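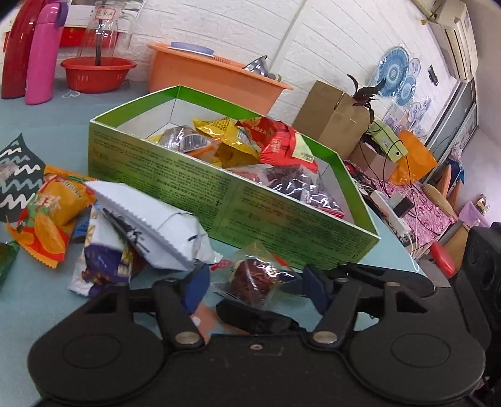

Snacks in and around the green box, June 23, 2024

I have never trusted a snack box. You pay for a lid and some cardboard, and underneath it is whatever the shop could not sell on its own. So when Lotte Mertens talked me into going halves on one, I said yes mainly so I could complain about it later.

The pitch was variety. Fine, but variety is how they get you to accept two things you like and a lot you would never pick up. The dried meat is a case in point. Each piece comes in its own little plastic wrapper, and by the time you've wrestled it open you have a mouthful, if that. Lotte says this keeps it fresh. I think it keeps you from noticing how little there is.

I'll give them the dried fruit. It was chewy and not too sweet, and I ate more of it than I'd agreed to.

The orange chips I'm less sure of. The picture on the packet does most of the work, as it usually does, and what came out was paler and tasted mainly of salt. Genalyn Estrella swears the same ones were better in April. Maybe. People say that about every chip. 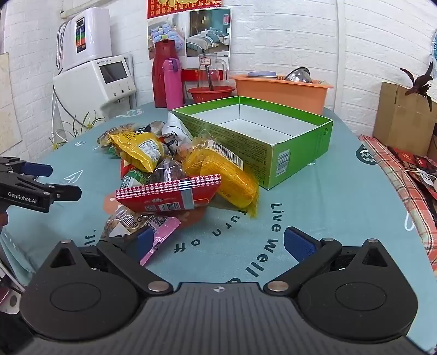 Sorting snacks is supposed to be simple, and I still don't have a system I believe in. Lotte wants sweet and salty kept apart. I wanted everything in one pile so we could see what we had, and the pile is what we got, with the flat red box leaning across the heap and the bright yellow bag behind it. My objection to her way is the clear wrappers - is the one with the orange-brown food sweet or salty? She didn't know either. We argued over it longer than it deserved and then ate something else.

Would I buy another? At 60 for the box, split between us, I'm not convinced. I could walk into a shop and get 3 bags of that fruit and skip the rest. Lotte has already asked about the next size up, which is 117, and I told her to ask Genalyn.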